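Robot Safety Test Operator — Birix, Sturo site
Full time, starts in July

Two of our robot hands stopped answering the release command this spring, and one of them kept its grip for 4 minutes before the power was cut. We were lucky: it was holding a sponge. We have been digging into that fault ever since, and we'd love another pair of eyes (and hands!) on it.

At work in the test area:
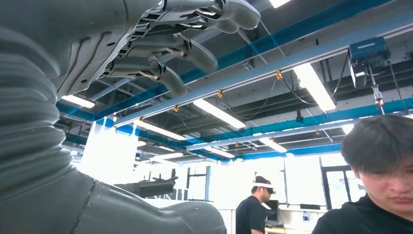
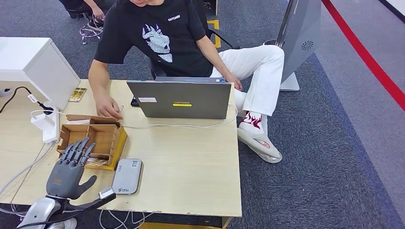
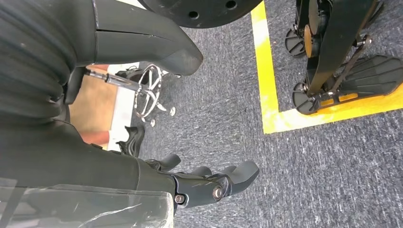 You would join the small group that runs the Gruris hands through their release checks, day in and day out. So far we have logged 1,756 grip cycles with the new firmware and caught the stuck release twice more, both times after the wrist had been turned hard to one side. We suspect a cable, but the controller from Nørgaard drops status messages too, and we can't yet say which comes first. If that sentence made you want to open a log file, please keep reading.

What you'll do
Run about 200 cycles per shift and write down anything odd, even when the software says all is well
Test the emergency stop at the start of every shift
Help us rebuild each failure from video, logs and your own notes
Stop the work whenever something looks wrong — you will never need permission for that

What we're looking for
Patience, clear handwriting or decent typing, and a habit of asking why. Time spent in a repair shop, a lab or a factory is great. A degree is optional, and we train you on the robots ourselves during your first 60 hours.

You should be comfortable on your feet for part of the day and willing to tie back long hair near moving joints. Lockout training is paid and comes before any hands-on work.

To apply, send a page about yourself and tell us about a machine that failed on you and how you tracked down the cause. Applications close 10 June 2022. Visits to the Sturo site can be arranged before you decide.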